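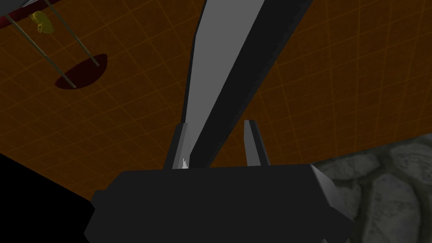 Gramthorpe Reservoir Trail: Changes to the Guided Day Trip

May 13, 2022

The guided day trip on the Gramthorpe Reservoir Trail runs on a revised plan this season. Members who hold bookings made under the old plan keep their places and do not need to rebook. The main changes concern the start point, the ferry transfer and the length of the afternoon section.

Start point. The group now meets at the Brirkance landing. The old meeting place at the upper parking lot is closed while the drainage channel is rebuilt, and the county has not given a reopening date. Parking at Brirkance is on gravel and free for day use. Vehicles over the posted height limit have to use the lower entrance, which adds a short walk along the service road.

Ferry transfer. The crossing to the east bank is made on the Limari, a flat-bottomed boat with bench seating along both sides. Bicycles go on the rear deck and are tied down by the crew. E-bikes are accepted if the battery stays fitted to the bike. Return tickets are collected on the outward trip, so anyone who plans to walk back by the dam road should tell the crew at boarding and pay the single fare.

Morning section. The route from the east landing follows the shore path to the old pump house, then climbs through mixed forest to the ridge. The surface is packed dirt as far as the pump house and loose rock above it. Total climb is 200 meters. Poles are useful on the upper part. Florian Prantl leads this section and carries the group radio. Phone coverage ends at the second footbridge and comes back on the ridge.

Lunch. The shelter on the ridge has tables and a water tap. The tap is tested monthly by the park office, and the latest result is posted on the shelter door. Food is not included in the price. Open fires are not allowed at any time of year. Gas stoves may be used on the concrete pad only.

Afternoon section. The descent now goes by way of the south spur. It is 5 kilometers long, against 10 for the old loop through the marsh. The marsh boardwalk remains open to walkers outside the guided trip but has no handrail at its north end. Da-eun Ji leads the descent and will stop at the heron hide if the group is on time for the last boat. Members with binoculars should bring them, as the hide has no fixed scope.

Price. The fee is $57 per adult and covers the guide and the return crossing. Children under 12 pay half. Trips canceled by the guide on account of wind or lightning are refunded in full. A member who cancels less than two days ahead can move the booking to another date but is not refunded.

Dates. Trips run through the end of August. The current list is kept at the Brirkance ticket window and is updated when a date fills. Private groups should write to Myung-ja Woo, giving the size of the group, the preferred week and any need for step-free boarding. The ridge section cannot be done in a wheelchair, but the crossing and the shore path to the pump house can.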